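Zamudio Play Library
Play Kitchen Set: Safety and Cleaning Check, with Comments
Room: Zerisberg
Checked by: Nuala Duggan
Second pair of eyes: Ronaldo Abella
When: Wednesday, before opening
Next check due: June

Marks used on this sheet
OK = leave it in play
WATCH = leave it in play and look again next time
FIX = out of play until the comment has been dealt with

A few words before the list. I've kept the same order as the old Serkero sheet so that anyone who knows that one can find their way, but I have given myself more room for comments, because the old boxes were the size of a postage stamp and I am not a postage stamp sort of writer (you all know this by now). Please read the comments as well as the marks. A few of the OKs come with something I'd like you to keep in mind when the set goes home with a family.

The set goes out as one loan, and the whole thing gets tipped out onto the white table and spread apart before anything is ticked. Please don't check it in the tub. Small pieces hide inside big ones, and the lime in particular is a terror for rolling under the colander.

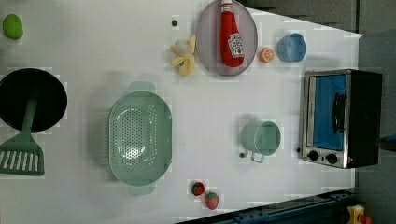 Once it is all spread out, allow 40 minutes if you are on your own and a good bit less if there are two of you, one handling and one writing. Ronaldo and I took turns, and we did have coffee, but not on the same table, please and thank you.

PART A. THE WORK SURFACE

A1. Table wiped before the toys go down
Mark: OK
Comment: Wiped with Skivine and left alone for 90 seconds before drying, as it says on our wall card. White shows everything, so if you see a smear after that, it's a smear, and it gets wiped again.

A2. Small dark spots in the tabletop
Mark: WATCH
Comment: Gyula asked me to write these down so that people stop trying to scrub them off. They belong to the table. I ran a fingertip over each one and nothing caught or pricked, but crumbs and glitter do like to gather there, so give them a turn with the dry brush. If you ever feel an edge, tell Gyula the same day.

A3. Table steady, no rocking
Mark: OK
Comment: Leaned on it at every corner, rather heavily, I'm afraid. Didn't budge.

PART B. SMALL PARTS AND MOUTHS

B1. Orange slice
Mark: WATCH
Comment: My oldest worry in the whole set. It is a small piece and a lovely bright one, and anything small and bright goes straight into a baby's mouth. It did not go into the small parts tester, which is the result we want, but it is close enough in size that I'd still like the loan card to say that the set is for children of 3 and up. Brisa, would you check that the sticker with the age on it hasn't fallen off the tub lid again? It was curling when I looked.

B2. Lime
Mark: OK
Comment: Also small and also stayed out of the tester. Squeezed it, twisted it, pulled at both ends. No split, nothing coming away.

B3. Peeled banana
Mark: WATCH
Comment: The flaps of the peel are soft and they get pulled on, and I don't blame the children one bit because I wanted to pull on them too. Test each flap by holding the banana in one hand and tugging the flap straight out, firmly, the way a two-year-old would with her whole arm. All held today. What I'm looking for is a little whitish line at the root of the flap, where it bends. If you find one, the banana comes out of the set that day and goes in my tray. Please don't glue it. I know we have glue, and I know who likes to use it.

B4. Food that looks like food
Mark: OK
Comment: Citlali raised this at the last check and I think it was well raised. The fruit pieces are good likenesses, and a small child who has just been given a real orange at snack time may well take a bite out of the other kind. Nothing wrong with the pieces themselves. We simply keep snack and play kitchen at separate tables and at separate times, and we say so to families when the set goes out the door.

PART C. BOTTLE, PLATE AND CUP

C1. Ketchup bottle, cap
Mark: OK
Comment: Turned it both ways and pulled straight up. No movement. If the cap ever starts to turn, treat the bottle as a FIX, even if it still looks perfectly fine, because a cap that turns today is a cap on the carpet by the weekend.

C2. Ketchup bottle, label
Mark: OK
Comment: Edges are flat. Run a thumbnail around the outside of the label and see whether it lifts. Labels get chewed once a corner comes up, and they also hold water behind them, and we all remember the milk carton from the old set. (I still think I can smell it some mornings.)

C3. Plate
Mark: OK
Comment: Hold it up to the window and tilt it slowly. You're looking for hairline cracks running in from the rim. None found. Finger around the rim, front and back, no chips.

C4. Cup
Mark: OK
Comment: Light blue, sits in the hand nicely, no rough seam on the lip. Check the inside of the base too, where old washing-up water dries into a ring. I always lay the cup and the pot down on their sides at some point in the check and look at them from there, since that is how they end up in most children's games anyway.
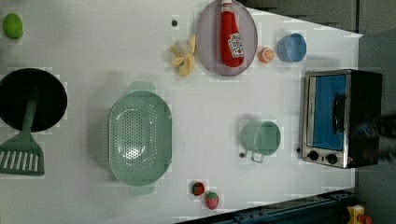

C4 and D4: cup and pot both checked lying on their sides.

PART D. PANS, COLANDER AND TOOLS

D1. Frying pan
Mark: OK
Comment: Handle firm. This one gets swung, so take hold of it as if you meant business and give it a shake next to your ear. A rattle means something is working loose. No rattle today. The inside is dark, so tip it toward the light to see whether it's clean; old modeling dough hides in there beautifully.

D2. Slotted spatula
Mark: OK
Comment: Two things to do. First, bend the head gently against the table and look at the bars between the slots for any crack. Second, clean each slot right through. A cloth won't do it, and I have tried folding the cloth every way there is. Use the flat brush from the sink drawer. For the record, the slots are too narrow for a child's finger, which I tested with the wooden finger probe and then, out of curiosity, with a pencil.

D3. Colander
Mark: OK
Comment: The biggest piece in the set and the one everybody wears as a hat. I'm perfectly happy with it as a hat. Check the tab at each end, which is where it gets grabbed and dropped, and hold the base up to see whether any of the holes have something stuck in them. Ronaldo got out a bead that certainly did not come with the kitchen. It's in the lost property jar in case a family comes asking.

D4. Pot
Mark: WATCH
Comment: The handle has the smallest bit of play when you wiggle it. I went back and forth on this one — Ronaldo would have let it go as an OK, I was leaning toward a FIX, and we have met in the middle like civilized people. Leave it in the set. At the next check, wiggle it again before you do anything else, and if the play has gotten any bigger, out it comes. Also feel inside the curve of the handle for pinching. No pinch found.

Now a word about how the pieces go back while they dry, because I found the last batch stacked one inside another and there was still damp between them. Please lay them apart on the table with a little air around each one, just as they were when you started.
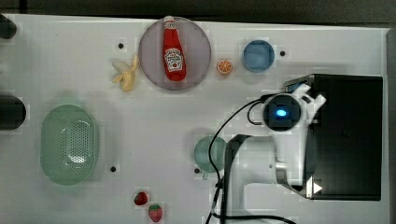

The plate is the one most likely to trap water if something is left standing on it, so lift whatever is there, dry underneath, and put it back down if you like the look of it that way. I do like the look of it that way, I'll admit. A plate seems happier with something on it.

PART E. TOASTER OVEN

E1. Door opens and closes freely
Mark: OK
Comment: Opened it ten times and then a few more for pleasure. The door stays attached at both ends and doesn't snap shut. Put the wooden finger probe in the hinge side as the door closes. It slid out without being gripped.

E2. Blue window
Mark: OK
Comment: Press in the middle with your thumb. No flexing, no cracks at the corners. Fingerprints by the hundred, naturally. Wipe with a barely damp cloth and dry it right away.

E3. Door handle
Mark: OK
Comment: Tight at both ends. This is where little hands carry the whole oven from, however much we ask them not to, so it takes more strain than you would think.

E4. Two control knobs
Mark: OK
Comment: Turn, then pull. They should turn and they should not pull. If a knob ever comes off in your hand, the oven goes to Gyula and the knob goes with it, in the same bag, labeled. Last year we had a loose knob in the office for months that had lost its oven.

E5. Battery compartment
Mark: FIX
Comment: The cover is closed, but the screw head is getting so worn that my screwdriver slips, and a cover that can't be screwed down properly is a cover that can be opened by somebody clever and four years old. Gyula has a new screw of the right size at home. The oven stays on the repair shelf until it's in, and the rest of the set can go out without it, with a note on the loan card so the family isn't hunting for it.

E6. Outside of the oven
Mark: OK
Comment: Never put it in the sink. Never spray onto it. Skivine goes on the cloth and the cloth goes on the oven. I write this every time and I'll go on writing it.

PART F. PACKING AWAY

F1. Everything fully dry before the lid goes on
Mark: OK

F2. Heavy things at the bottom
Mark: OK
Comment: Frying pan and colander first, fruit last. The banana goes on top with its flaps lying however they naturally fall. Don't fold them.

F3. Contents card matches what is in the tub
Mark: WATCH
Comment: The card still lists a whisk from the set before this one, and every few weeks some poor family apologizes to us for losing a whisk they never had. Citlali is printing a new card.

TO DO
Gyula: battery cover screw (E5).
Brisa: age sticker on the lid (B1).
Citlali: new contents card, without the whisk (F3).
Ronaldo: more flat brushes for the sink drawer. The one we have is down to its last bristles.
Nuala: pot handle, first thing at the June check (D4).

Sheet goes in the green binder in Zerisberg, behind the blocks and in front of the dress-up clothes. If you add a comment in pencil, put your initials next to it so I know who to thank.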